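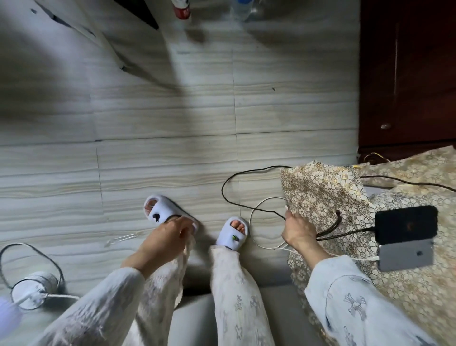 *Charging at floor level: two phones stacked on a fabric bag, with the white cable held near its plug end.*

## Charging phones on the floor

Cables at floor level get stepped on, kinked and pulled. The connector takes most of the load, and the short length of cable behind it usually fails first.

**Placement**

- Set phones side by side on bare tile or a wooden tray. Fabric and stacking both hold heat in, and a warm battery charges more slowly.
- Remove thick cases if the phone feels hot.
- Keep cable loops behind the chair. A loop in front of the feet will catch an open-toe slipper or the hem of loose trousers.

**Handling**

- Hold the plug by its rigid housing and pull straight out.
- Coil slack to the width of a hand and close it with a hook-and-loop tie. Wire ties cut into the jacket.
- Leave 2 inches of free cable behind the plug before the first bend.
- Keep bag drawstrings clear of the cables. The two tangle easily when the bag is lifted.

**Routing along a cabinet**

1. Wipe the base of the cabinet with a barely damp cloth and let it dry.
2. Fix adhesive clips 3 inches above the floor, clear of the door swing.
3. Press each clip for a full minute. Wait overnight before loading it.
4. Run one cable per clip. Label both ends if the colors match.

Clips put up in February on a cold cabinet let go within days; the same type applied at 67°F held.

**Replacement**

Discard any cable with a split jacket, a discolored plug or a connection that drops when moved. Tape over a split does not restore the insulation.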